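Chapter 7
Looking After a Pair of Hand-Held Grippers

By the end of this chapter you should be able to open a Farden gripper, clean its jaw pads, and close it again with no screws left over. The last part takes practice.

A gripper pair in daily use gets a short check each morning and a full service every 500 sessions. Most shops remember the first one and discover the second when something falls off.

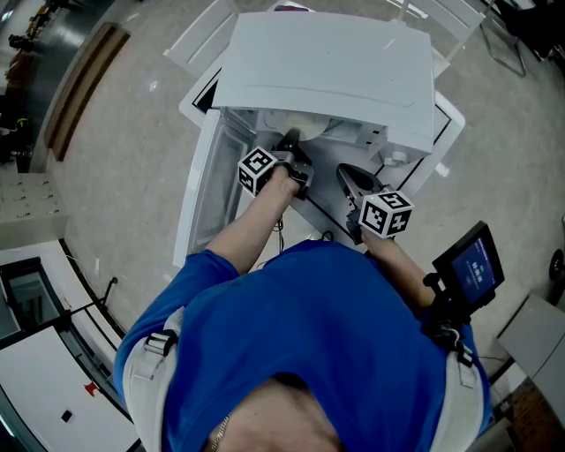

Start with the tag cubes. A tag with a scratch or a thumbprint across it still looks fine to you, and the tracking software will disagree quietly for 200 recordings before anyone reads the log. Wipe each face with a dry cloth. Do not use the blue spray – the Jokness manual recommends it, and the Jokness manual is wrong.

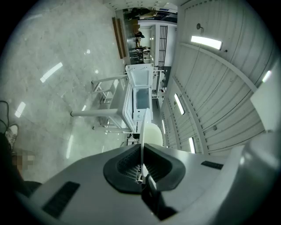

Pads wear faster than housings, and they wear unevenly. Unit 1632 went through three left pads before its owners thought to check the alignment. Look into the V of the jaw, where the fine grid texture sits on the inner surfaces, and compare both sides under good light. If one side has gone smooth, replace the pad and write down the date. You will not remember it.
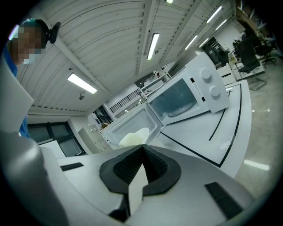
Figure 7.3 Jaw and finger plate at close range, with an open microwave oven beyond.

7.1 Tools and Spares

You will need a 2 mm hex key, a soft brush, and pad kit 1398.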